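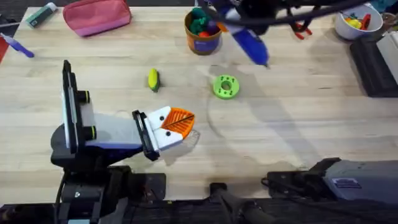 Orange ridged piece held over a wooden tabletop.

Hanging a quilt at the Dindbridge fall show: sleeve size and entry limits
Asked Thursday, April 27, 2023

I am entering a bed quilt in the Dindbridge show in September. The form asks for a "standard sleeve" and gives no dimension. The quilt is 202 cm wide and almost 3 kg with wool batting. Do I need one sleeve or two, and does it have to be sewn into the binding? Mine is already bound.

3 answers

Tin-yau Tsai
Standard at that show is a 4 inch finished sleeve, sewn to the back just under the top binding. It does not have to be caught in the binding. Whipstitch both long edges through backing and batting only. Leave slack in the outer layer of the tube so the pole does not push a ridge to the front. At your width, make two sleeves with a gap of 9 inches at center. The Carrilho hall uses a middle bracket on anything over 72 inches. Stop each sleeve 1 inch short of the side edge.

Lerance
I used safety pins one year and it was fine.

gasex_quilts
Pins were allowed then. The current rules say stitched only, section on hanging, second paragraph. Also sew a label on the lower left of the back with your entry number. Mine was 989 and they read it off the label at pickup, no label means you wait until the end of the line. Agree on two sleeves. Muslin is OK, prewash it.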